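Reading the Posteck county numbers

The second batch of precinct returns from the Posteck county commission race went up on Sunday, and I have spent most of the evening with them. The county publishes them as one long text file with no header row, so the first hour went to working out which column was which. Column 4 is early in-person votes. Mail is folded into the precinct of residence, except in the Ghumman townships, where it gets its own line.

That exception matters. Several people have posted maps showing Wendelin Koller losing Ghumman badly, and those maps leave out the mail line. Once it is added back, he is still behind there, but the gap closes to 37 votes. The rest of his deficit comes from Plumeck, where he spent very little time and where the road levy was the only thing on voters' minds.

The levy is the better story anyway. It ran ahead of both candidates for the seat in 22 precincts, meaning more people marked the levy question than marked anybody for commissioner. Undervoting on a local race is normal. Undervoting on the race while voting on a tax question two inches below it is less so. My reading is that the layout did some of this. The commission race sat at the foot of the left column under the judges, and the levy opened the right column with a heading in bold type. I'd want to see the same ballot with the order reversed before putting any weight on that.

Turnout is harder to judge. The registration list was cleaned over the summer and lost 3,000 names, so the percentage rose even in precincts where fewer people voted. Use raw counts when comparing with the last cycle. The county's own summary page uses the percentage and calls it a strong showing.

Still missing: provisional ballots, and two precincts in Plumeck that reported a total with no breakdown. I have written to the clerk about both. The canvass is in November, and I will redo the tables then. Anyone who wants the cleaned file can ask in the comments. It's plain CSV, one row per precinct, with the Ghumman mail votes merged.

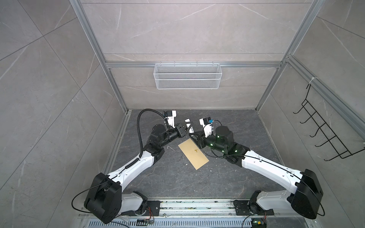
Faith Kashindye: The two Plumeck precincts share a polling place, so the missing breakdown may be a single reporting error. They had the same trouble in the primary and it was fixed at the canvass. I'd like the CSV, please, and the unmerged Ghumman lines too if you kept them.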